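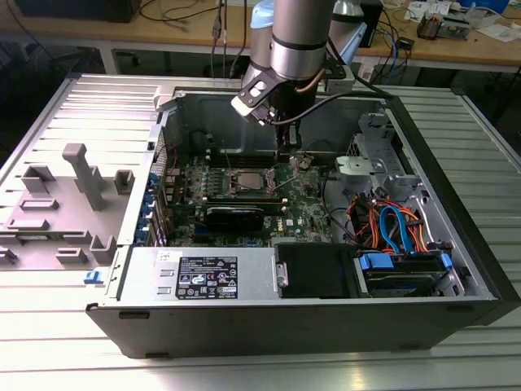

Ilura thermal paste, 2 gram tube. Gray, thick, non conductive, for the gap between a processor and its cooler. We keep it in stock all year. Good for home towers, office towers, small servers. If your machine is already on its side with the panel off and the green board facing you, you're most of the way to using it. The rest is cleaning off the old stuff and being a bit patient.

Comes in a box with a flat plastic spreader and 2 alcohol wipes. Tube has a screw cap, not the push on kind. Push on caps come off in the drawer and then you have a dried up tube and a messy drawer.

Who buys it

Mostly people with an older desktop that got loud. Fan runs all the time, machine slows down in the afternoon. Often it's dust, so clean that out first, costs you nothing. If it's still loud after, fresh paste is the next cheap thing to try. Also small repair shops, who should look at the Bomport tub further down – same paste, better price per gram.

How much to use

A blob the size of a small pea in the middle of the metal lid. Large server chips want a bit more, a thin cross works well. Don't put any on the socket or the pins. Tighten the cooler screws a little at a time, corner to corner, so it presses down evenly.

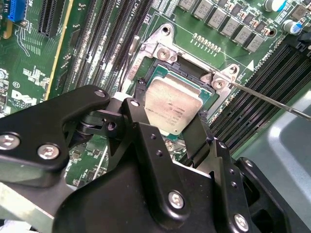

Cleaning off old paste

Use the wipes in the box, or a Matar lint free cloth with a drop of rubbing alcohol. No paper towel, it sheds. If the old paste has gone hard leave the wet cloth on it for a minute and try again. Do the bottom of the cooler too, people forget teh cooler. Let everything dry before the new paste goes on.

And keep your small parts together. Screws in a cup, side panel flat somewhere you won't step on it.

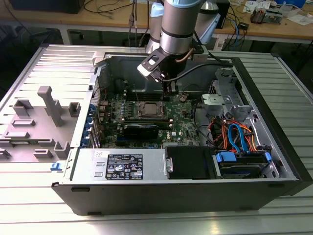
A magnetic tray is nicer than a cup if you do this a lot. We sell the Jiladent one, shallow, rubber feet, holds up to 200 small screws. Ships separate from the paste.

Storage

Room temperature, cap on tight, tube standing cap down. Not in the fridge. If a little clear oil comes out first, squeeze it onto a scrap of card untill it runs gray, then use as normal.

Sizes

Ilura tube, 2 gram
Bomport tub, 45 gram, same paste, no wipes or spreader

Shipping

Paste orders in before noon go out same day, except Saturday. Tubs go by ground only. Returns fine if the seal isn't broken – opened tubes we can't take back, sorry. Questions about a certain cooler, send us the model name along with your order number if you have one.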